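How Does a Robot Learn to Stack Bowls?

A robot doesn't know what a bowl is. It has to be shown, many times over. At the Stutdale lab in Waltport, people move the robot's arm through a job while a computer saves every move and every picture from its cameras. One saved try is called an example.
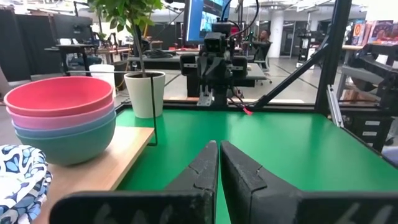 One example is not enough. The bowl job needs 200 of them, and each one takes 35 seconds. Between tries, people change things a little - a bowl goes farther left, or the colors go in a new order. If the bowls always sat in the same spot, the robot would only learn that spot.

Tries that go wrong are marked, so the computer can tell them apart from the good ones.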